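Getting Baby Stains Out of Secondhand Clothes

Posted 4/15/22 by Sheldon Lachance

Most of what our two kids wore in their first years came from the church sale in Lultville or out of a bag from a cousin. The clothes were usually fine except for the necks, where old milk and formula had turned yellow in storage. These are the methods I still use.

Sort first

Hold each piece up to a window. Yellow or tan marks at the collar and down the front are nearly always milk. Orange is carrot or sweet potato. Gray around the cuffs is just dirt and will come out in a normal wash. Throw out anything with loose snaps or a neckband that has lost its stretch, unless you want it for rags.

The long soak

Fill a dishpan or the laundry sink with warm water and stir in powdered oxygen bleach in the amount given on the tub. Make sure it has dissolved before the clothes go in, or you will get pale specks on dark cotton. Push everything under and put a dinner plate on top to keep it there. I leave mine overnight. If the water is brown in the morning, pour it out and do it again with fresh powder.

Don't soak wool or silk this way. Hand-knit sweaters get cool water and a little dish soap, then a towel to roll them in.

Fresh spots

Rinse from the back of the fabric with cold water, so the stain is pushed out the way it came in. Work in a drop of dish soap with your thumb and wait 40 minutes before washing. Hot water sets milk and egg, so keep it cold until the mark is gone. The same goes for the dryer – check the shirt while it is still damp, and if you can see the spot, start over.

Sun

Carrot and squash fade in sunlight better than with anything I have bought. Lay the damp shirt flat on the grass with the stain facing up. In May, one afternoon will usually do it. Bring prints and dark colors in early.

Diaper stains

Scrape, rinse cold, then soak as above. Bleached white onesies came out of our wash stiff and a little yellow, so I gave up on chlorine. My neighbor Réjean Gauthier swears by bar laundry soap rubbed in dry. I tried it on 3 sleepers and it did well on two.
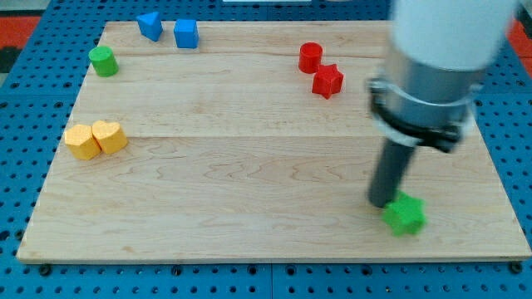
Musty smell

Clothes that sat in a basement need air before they need soap. Hang them outside for a day, then wash with a cup of white vinegar in the rinse and no softener. Don't use vinegar in the same load as chlorine bleach. For a plastic storage tote that smells, wipe it down with baking soda and water and leave the lid off for a few days.

Putting things away for the next baby

Wash everything once more, even what looks clean, since milk you can't see now is what turns yellow later. Skip the starch. Dry all the way through, including the seams at the waist and the feet of sleepers. Label the bin by size and season, and keep it off a concrete floor. Bibs with hook-and-loop tabs should be closed before they go in, or they will snag the knits.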